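Contents | Previous | Next | Glossary | Index

Chapter 6
Lighting the Workplace

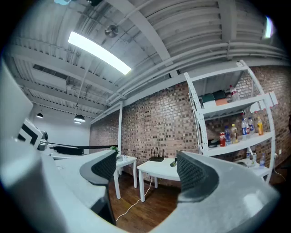

Figure 6.1 A fluorescent fixture among exposed beams and pipes, under a white-painted ceiling.

Most people notice the lighting in a building only when something is wrong with it. A lamp flickers, a corner is too dark to read in, or a screen catches the glare from a window. The person who plans the lighting has to think about these things before anyone moves in.

This chapter deals with electric light in workshops, storerooms, and offices. Daylight was covered in Chapter 5, and you will need the terms introduced there, especially illuminance, which is measured in lux.

We begin with two buildings that will come up again in the exercises. The Wisthorpe building is a storage hall with a floor area of 1,429 square meters. The Hurnthorpe building has nearly the same area, 1,457 square meters, but it is divided into small rooms used for repair and assembly. The owner of both asked for a single lighting plan. Mechthild Stöckli, the engineer hired for the job, drew up two.

Her reasons were simple. In the Wisthorpe aisles, people walk, push carts, and read large labels, and she set the level there at 100 lux. At the Hurnthorpe benches they handle small parts for hours at a time, and she asked for 800 lux on the work surface. The floor area told her very little. The tasks told her most of what she needed – along with the ceiling height and the color of the walls.

Surfaces matter more than beginners expect. A white ceiling reflects much of the light that reaches it, while a dark one absorbs it. Beams and pipes can also block light, so their positions should be marked on the plan before any fixtures are placed.

Section 6.1 explains how to choose a light level for a given task. Section 6.2 covers the spacing of fixtures, and Section 6.3 deals with glare. Before going on, make a rough sketch of a room you work in and mark each light source on it. You will use the sketch in Exercise 6.4.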